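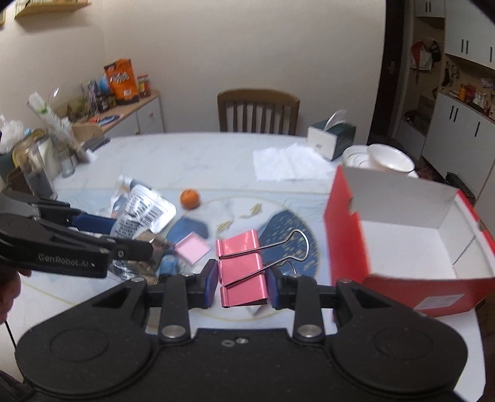
Large binder clip, pink, with silver wire handles.

Gritside Large Binder Clips - Box of 10

Item group: Filing and Fastening
Sold by: Eynon Office Supply
Unit of sale: box
Finish: painted body, plain wire handles

Overview

The Gritside large binder clip holds stacks of loose sheets that are too thick for a paper clip or a staple. The body is folded from one piece of spring steel. The two long edges are rolled to form channels for the wire handles, which pivot in the channels and can be laid flat against the sheets after the clip is closed.

This is the largest size in the Gritside range. For stacks under 53 sheets use the medium size, which closes with less force and leaves a lighter mark on the top sheet.

Specifications

Body: spring steel, painted
Handles: steel wire, removable
Rated stack: 53 to 300 sheets of standard copy paper
Colors: pink, black, white, dark green
Quantity: 10 per box, one color per box
Mixed color boxes: not available in this size

The upper rating assumes flat, dry paper. Card stock, laminated pages and sheets with tabs take up more room, and the rating does not apply to them. Measure the stack and compare it with an opened clip before ordering in quantity.

Use

Square the stack on a flat surface. Press both handles together until the jaws are fully open, then slide the clip on until the paper touches the inside of the spine. Release slowly. Letting the handles snap shut can crease the top sheets and chip the paint on the jaw edge.

For stacks near the upper rating, use two clips on the same edge, set in from the corners. One clip in the center lets the corners fan out when the stack is carried.

To remove a handle, close the clip on paper, squeeze the sides of the wire toward each other and lift the ends out of the channels. Refit the same way. Do not take the handles off an empty clip - the body is hard to open again without them.

Storage of clipped papers

Clips left in place for long periods will mark the paper. Morfudd Penry, who handles product questions at Eynon, suggests a folded strip of card between the jaw and the first sheet for anything that will stay clipped longer than a few months. The clips are not rated for archive use. In damp rooms, check the channels for rust, as the paint is thinnest there.

Color coding

Gritside colors are matched across the medium and large sizes. The small size is painted on a different line and the pink is slightly paler. Offices that sort files by color should keep to the two larger sizes or order a sample of the small clip first.

Related items

Gritside Medium Binder Clips, box of 13
Rillerell Card Strips, white
Nado Desk Tray, single, letter size
Replacement wire handles, large, sold in pairs

Ordering notes

Part boxes cannot be returned. Dark green is on back order until May; the other colors ship from stock. Orders placed before 10 a.m. are packed the same working day.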